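The Fourth Rod

A story in four parts, written over a lot of coffee. 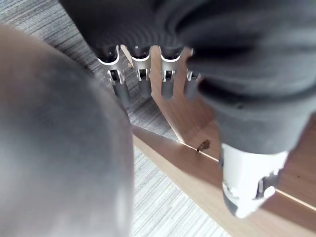

1. The rack

My grandmother left me a house full of chairs, and my cousin Runo got the rack. That's how the will read, word for word: "the rack, with its rods, to Runo, who will know." Runo did not know. Runo called me from the driveway of the old place and said, "Know what?"

I drove over that same evening. The rack was on the workbench in the back room, where it had been my whole life, shiny as a new dime, with its row of four U-shaped clips along the top and the four dark gray rods hanging under them. As kids we were allowed to look at it and that was all. You put one finger on a rod and she'd hear you from the garden, I swear, and she was half deaf by then.

"It's chimes," Runo said.

"It isn't chimes." I'd thought it was chimes too until I was nine, and then I'd blown on them when she was at church, and all I got was a faint taste of metal and a guilty conscience.

We sat on two of my new chairs and stared at it. Runo's wife had sent along a plate of fried plantain and we ate that. Then we stared at it some more.

2. Comfort Akpalu

There was one person left to ask, and that was Comfort Akpalu, who had worked with my grandmother at Owusu Instruments back when Owusu had the whole second floor over the bank in Carnance. The two of them had shared a bench for 20 years and then not spoken for 30, over something to do with a coat. (In our family it was always called The Coat, and you could hear the capitals.)

I wrote her a letter. I got back a postcard with a picture of a lake on it and one line: "Bring it. Don't let it lie flat."

So I want you to imagine Runo in the passenger seat with that thing upright in his lap, both hands around it, for 108 miles. He wouldn't let me take the highway. He wouldn't let me play the radio! Every time I braked he made a noise like a kettle. We stopped once for gas and he stayed in the car, holding on, and I had to feed him peanuts through the window.

Comfort was waiting at the gate when we pulled in, tiny, in enormous boots, and she didn't say hello to either of us. She walked around to Runo's side, bent down and looked at the rack through the glass for a good long while.

"She kept it polished," she said. "Well. Come in, then."

3. What it was for

I'd built up some pretty big ideas on that drive. Runo too. He'd gotten as far as a safe with four keys, and I was thinking of some kind of weather instrument that the government wanted back.

Comfort put it on her kitchen table and poured tea. She told us they had started it in September, the year they both turned thirty, to go in for a prize. Plaratico, it was called, the name was my grandmother's idea and Comfort had hated it. You were supposed to hang the four rods in a room and they would tell you if the house was moving. All houses move, Comfort said, they lean and settle and creep downhill, and people only find out when the doors stick. The rods would show you years ahead of time.

"And did they?" I asked.

"Three of them did."

She touched the one on the end, and I flinched, I couldn't help it, I was forty-four years old and waiting for a shout from the garden. The fourth rod had never agreed with the others. They'd made it over and over. My grandmother said to send the thing in with three and forget the last one, and Comfort said it was four or nothing, and that was the fight. The coat was only what they'd been standing next to. I'd carried a whole picture of that coat in my head, too, with a fur collar.

They never sent it in.

4. Her kitchen

Runo asked what he was supposed to know. He'd been very patient and he'd had no lunch except peanuts. He read her the line from the will off his phone, twice, and Comfort laughed so hard she had to put her cup down.

"Not you," she said. "I'm Runo. It's what she called me at the bench. Your mother must have taken it for you, and nobody asked me either!"

I looked at my cousin. He's a big man and he has had that name all his life. He opened his mouth and closed it, and then he slid the rack across the table to her with one finger, very slowly, keeping it upright.

She wouldn't hear of keeping it that first night. She said it was his by law, and he said it was hers by sense, and they went at it until nearly dark, while I washed the cups and found a biscuit tin. In the end they hung it by her back door, "for now," and Runo drives up every couple of months to argue about it again. He takes the plantain with him.

The last time I went along, she had a pencil mark on the wall beside the end rod, with a date next to it, and another mark a hair to the left of that one. She saw me looking.

"Drink your tea," she said.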